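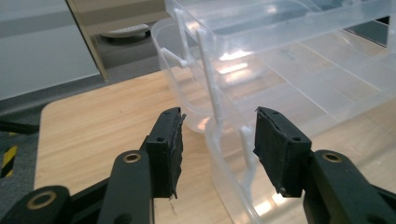

Drawer task: collection update

Print | E-mail

The drawer set passed 1,137 accepted demonstrations in April. The target for the first training run is 1,746, and collection continues at Kistamico and at the Fendlow site until that number is reached. Both sites use the same hand-held gripper design and the same task sheet.

A demonstration starts with the gripper open and clear of the organizer. The operator approaches a drawer, takes hold of it, pulls it out, releases, and backs away. Closing is recorded as a separate demonstration. Several people have been running the two together to save time, and Zahira Ginting has had to split those recordings by hand. Please stop between them and start a new file.

Clear plastic was chosen on purpose. The earlier Raju policy was trained almost entirely on opaque bins and did poorly when table grain or ceiling light showed through the object. It tended to close early, in front of the drawer, or to aim for a bright reflection. Adding 6 sessions with transparent parts helped in testing, but the gain was mostly on drawers that were already partly open. Fully closed drawers remain the weak case and should make up at least half of each new session.

Lighting should vary from session to session. Leave the overhead lights on for some sessions and off for others, and note which in the log. Turn the organizer between sessions as well. A quarter turn is enough. Do not turn it partway through a session, as the labels are applied per session and the viewer has no way to show a change.

Pad wear has come up again. Worn pads are acceptable for collection as long as the facing is still attached across the full width and the fingers close evenly. Tài Bạch compared 7 sessions recorded on old pads with the same number on new ones and found no difference in acceptance rate. He did find more slips on thin edges with the old pads. Slips are kept if the operator recovers and completes the pull - they are useful examples - and rejected if the operator gives up. Enter the pad set number in the log in either case.

Recordings are rejected most often for speed. Operators get faster with practice, and by the second hour many pulls are too quick for tracking to hold. A short break fixes this better than a reminder does. The second most common cause is a hand entering the view to steady the organizer. If it slides, end the recording and reset.

Uploads go to the Skometon folder by 5 p.m. on the day of collection. Files left on the gripper overnight have been overwritten twice.

Print | E-mail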